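Can Machines Tidy a House Yet?

I've been keeping this gallery since May, and the question hasn't changed much -- can a machine do the boring jobs at home? Big, soft things get most of the attention, so this page goes small: putting jewelry away. My friend Fergal Costello thinks it's harder than folding towels, and I'm coming around to his view!

Jewelry on the bed

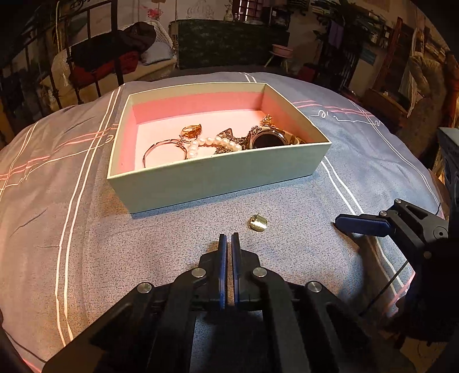
One little gold pendant still out on the duvet, and a box full of tangles waiting for it. I'd struggle with that silver chain myself.
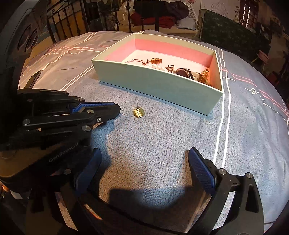 Same job, and look how small that gold piece is next to the fingertips.

Where I'd put my money

Dropping one piece in an open box? Sure, I can see it soon. Sorting the whole box, knots and all -- ask me again in 1,000 tries. Next up is Svetozár Říha's sock drawer.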